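Notebook, Petier building, room 4
April, entry starts 8:40

Fiber shedding trials, continued from the previous pages. Purpose is still to find out why the settled dust counts on the sample plates come out higher after cleaning than before it. Plates are glass, set out flat for the full interval, then read under the stereo microscope with the ruled insert. Syafiqah Saragih read the first set and I read the second. We did not see each other's sheets until both were finished.

Counts are particles over the ruled area, fibers included. Plate before cleaning: 157. Plate after cleaning: 219. The increase is in the same direction as the last run and I no longer think it is reader error. Syafiqah's sheet and mine disagree on the small stuff but agree on fibers, and fibers account for most of the difference.

Two candidate sources. First is dust lifted from the upper shelves and dropped again on the bench. Second is lint from the cleaning material itself. The Lubis wipes are sold as low lint but the cut edge is not sealed, and under the scope the edge has loose ends along its whole length. Pulled one across black card with light pressure and it left visible short fibers. Did the same with a folded wipe, cut edge tucked inside, and saw much less on the card. Folding goes into the procedure from today.

Ventilation was off for both intervals. Yoga Ngau checked the damper by hand and taped the switch. Door seal on the corridor side is still poor at the bottom corner. A strip of tissue held there moves when the corridor door opens. Not fixed yet. Foam strip ordered from Skaremico, no delivery date given.

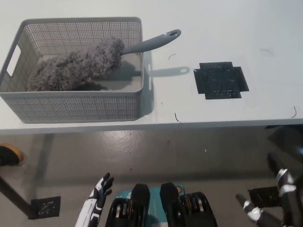

Storage of the cleaning tools needs its own trial. At present they go back in the cupboard in closed tubs, and anything the head has picked up stays in the tub and gets carried out again on the next use. An open container with holes in the walls would at least let loose material be knocked out and the container rinsed. The gray plastic basket is of that kind, with small square holes in rows, and the microfiber duster lies in it with the handle resting over the rim, so the handle can be taken without touching the head. Against it: an open top collects settled dust on a shaggy head between uses. Possible compromise is a basket kept inside the cupboard with the door shut. Will put a glass plate beside it and one on the shelf below, same interval as the bench plates.

10:15

Wash test on microfiber. Two pieces cut from the same cloth, edges heat sealed with the hot knife. Piece A washed in plain warm water, piece B washed with the Clilteck detergent at the dose on the label. Both hung to dry in the drying cabinet with the fan off. Piece B feels stiffer. Under the scope there is a film between some of the filaments on B, which I take to be detergent residue -- not confirmed. Rinse B again and look before drawing anything from it.

Pickup on talc: weighed the talc on the tile before and after one pass. Balance drifted between readings and would not settle with the draft shield open or shut. Numbers struck out. Repeat after the balance has been leveled. The bubble is off center toward the back left foot.

11:50

Balance leveled, drift much smaller. Not repeating the talc today, the tile has to be cleaned and dried first.

Reread the before plate to see how stable my own count is. Fibers the same as before, particles slightly lower. I was more willing to call a pair of touching grains one particle the second time. Rule from now on: touching grains count as one, fibers crossing the ruled line count only on the left and top sides. Syafiqah agrees and will reread hers the same way.

Open items
Reread both plates with the new counting rule.
Bench trial with folded wipes only, shelves left alone.
Shelf trial with the bench covered, to separate the two sources.
Rinse piece B and photograph at the same magnification as A.
Foam strip on the corridor door when it comes -- Yoga has the measurements.
Ask stores whether the Lubis wipes can be had with a sealed edge.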